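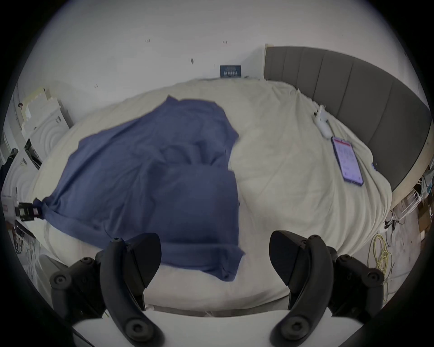
Gotaris hand-held grippers: my two months of owning a pair

Posted 4/19/22

I got my pair of Gotaris grippers in February, ordered through Kalinowski, and I've been recording laundry with them ever since (shirts, mostly, for a folding policy that still can't fold). So this is less about the robot side of things and more about what it's like to set the tools up and keep them running!

They arrive half built. The bodies are closed up already, but the jaws come in bags and you bolt them on yourself. It took me 83 minutes for the pair, and a good chunk of that went on redoing the left one. My mistake: I tightened everything hard before checking the tips. Leave the pivots a little slack, close the jaw by hand, look straight down at where the tips meet, and only then snug things up, a bit on one side and a bit on the other. If one tip sits proud you'll lose thin cloth every time.

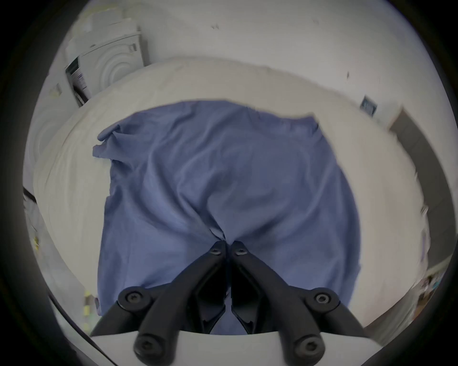 Tips nearly together on a fold of blue cotton-ish something. I check the elbow bolts before I start.

The elbow bolts are my main gripe. They work loose. After 17 sessions I had play in both jaws, and the manual says nothing about it. A tiny dab of medium threadlocker fixed it, and I still go over them with a hex key once a week. Keep the threadlocker out of the pivot itself or you'll be taking it all apart again, ask me how I know.

Lint is the other thing. It packs into the hollows between the fingers and the jaw gets draggy, so I go in with a dry paintbrush. No oil!! Oil plus lint makes felt.

Startup is painless. Switch on both, wait for green on both, go.

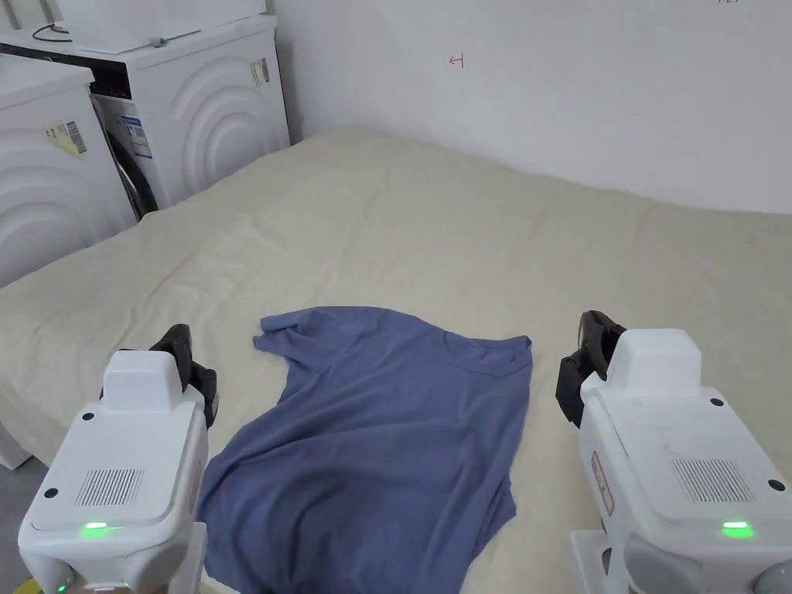
Would I buy them again?

Yes, with grumbling. I used the Erkalari set for a while before these and the jaws were smoother, but swapping a finger meant opening the whole shell. On the Gotaris it's 3 bolts and you're back to work. I'd love a spare set of tips in the box, though, and a manual written by somebody who had a loose elbow once.

4 out of 5 from me.

2 comments | 17 shares

Related on Jidside
Erkalari gripper set, long-term notes
Threadlocker for small bolts: which strength?
Kalinowski spare parts order, what showed up

Contact | © 2022 Jidside | Back to top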